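Hand comparison - pre-run checklist with my comments
Print this page | E-mail this page

1. Cables. OK, mostly. The wrist cable on the right arm hangs over the front edge of the table, and I want a clip on it before Igor does his set.

2. Mat flat, bowl on the right half. OK. Pink bowl again! 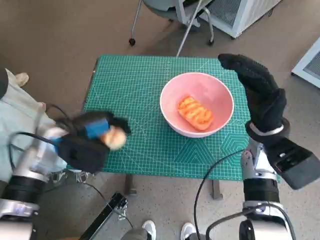

3. E-stop within reach. OK - pressed it twice, both arms quit right away. Danica wants it on a longer cord and I'm with her.

4. Grip force limit. Pleken hand set to 50, Nuvell left at 79 (their default, and I think it's high for bread). Please don't change these mid-set, it ruins the whole comparison.

5. Joint play. OK on both sides. I wiggled everything.
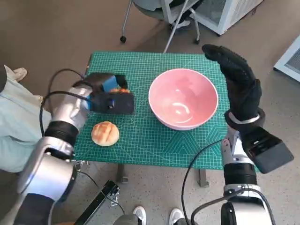

6. Finger pads. Needs a look. The Pleken pads have nearly 400 picks on them and feel slick to me, so I've asked Natália for a new set.

7. Log running. OK, started at pick 318.

Go ahead with the buns - just fix that cable first.

Last updated: 3/8/26

Recent items
Wrist camera mount check
Sullitz controller: first notes
Spare pads and where they live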